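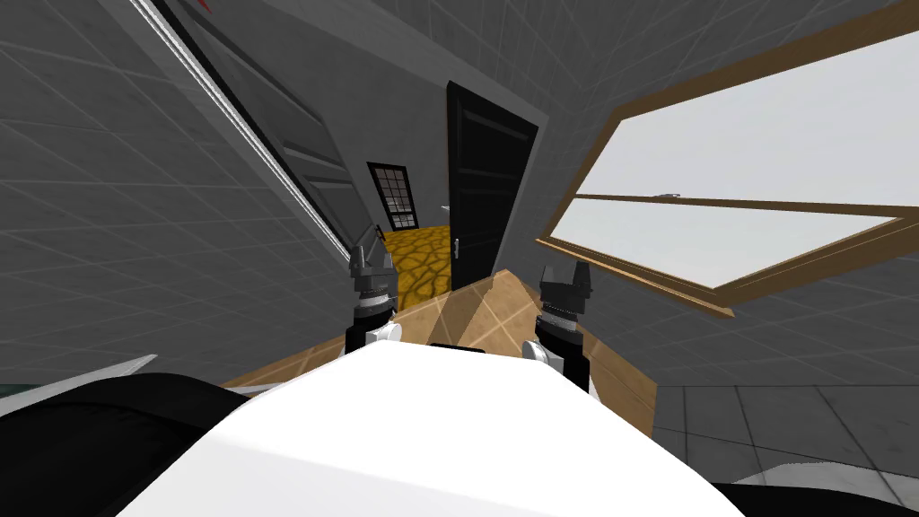
Thursday, May 30, 2019

Growth model, commodity block. Reran the export equations this morning with the revised copper series from Veloso. The old file had 3 quarters entered in the wrong currency, so the jump we argued over last week is gone. Fit is a little worse without it.

Split the sample into oil exporters and everyone else, as Laurinda Louro asked. Oil group responds to price with a lag of two quarters. The others hardly respond at all – farm output does most of the work there, and our rainfall data stops in August.

Bootstrap with 1,000 draws gave ragged bands on the investment term. Went to 2,000 and they settled. Leave it at that from now on.

Still open: the Undis figures for public investment count road loans twice in 5 countries. Deolinda Abreu has the loan tables and will check them against the budget documents. Until then don't quote the investment-led results outside the group.

Saved as run 5. Run 4 has the bad copper file, please don't use it.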